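July, past three in the afternoon

Laundry folding has spread to the bedroom again, because the armchair at Griltby is still full of last week's. The stockings went first. I don't know why I own beige stockings in July. I bought them for the Onuoha dinner, wore them for over two hours and have been moving them from drawer to drawer ever since.
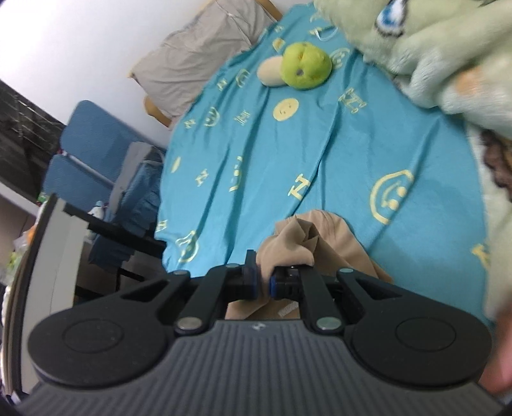 *Stocking, smiley sheet, green fruit on standby.*

No good way to fold a stocking has reached me yet. Rolled, they come undone. Knotted, they look like something from a first aid kit. I settled on folding in half twice and shutting the drawer fast.

Beige pants next – apparently I dress like an envelope. Legs together, smooth the creases, give up on the creases. 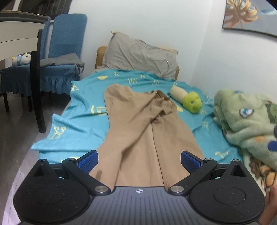 Mother's method was to fold in thirds and stand them up like files. Mine fall over by supper. Still, seven things put away before tea, and the plush toys can keep the bed until tonight. Must call Rarason about the dryer.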